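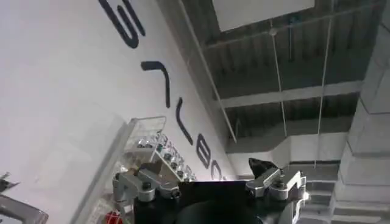 Big letters on the wall, dark ceiling over them, at the Wenham laundromat.

Filed under: Opinion, Home & Neighborhood

Search this site... Go

I have a perfectly good washer at home, and most Wednesday evenings I still carry a bag of clothes down to the laundromat. My family thinks this is silly, and I've stopped arguing with them about it, but I would like to make my case here, where they may or may not read it.

It started when our old Frandsen quit on us and the new one took 3 weeks to come. I grumbled the whole first week. By the second I had a favorite chair and a paperback I only read there, and I was a little sorry when the delivery truck finally pulled up.
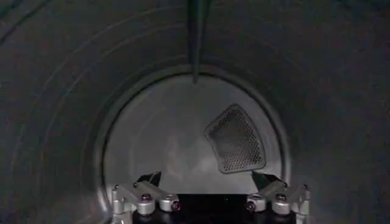 What I like best is that moment before you load, when you lean down and look all the way to the back for somebody's lost sock. My mother taught me to do that – she once found her own good glove in a dryer a week after she'd given it up – and I can't start a machine without it. At home I never bother. I just stuff everything in and walk off, and then I wonder why the towels come out in a knot.

I also think we wash too much at once, all of us. A big drum makes you feel you ought to fill it. I've come around to the small load, the couple of things you want to wear tomorrow, given room to tumble.

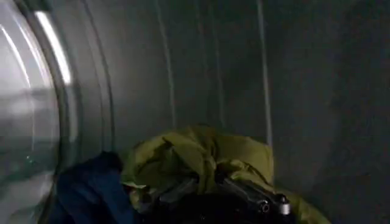
Yes, it costs more per shirt, and I know the folks who run the numbers will write in. But I linger over a small load. I check the pockets and read the tags, and I fold each piece while I'm still thinking about it, which I can't say for the mountain on my bed at home.

So keep your laundromat going, if your town still has one. Bring quarters and a book.

1,946 views

Comments (3)

stasari_mom: The glove story! My grandmother checked every drum twice.

Dell8: Small loads are a waste of water. Sorry, but they are.

porchlight: I miss mine so much. It closed in April and now I drive 8 miles.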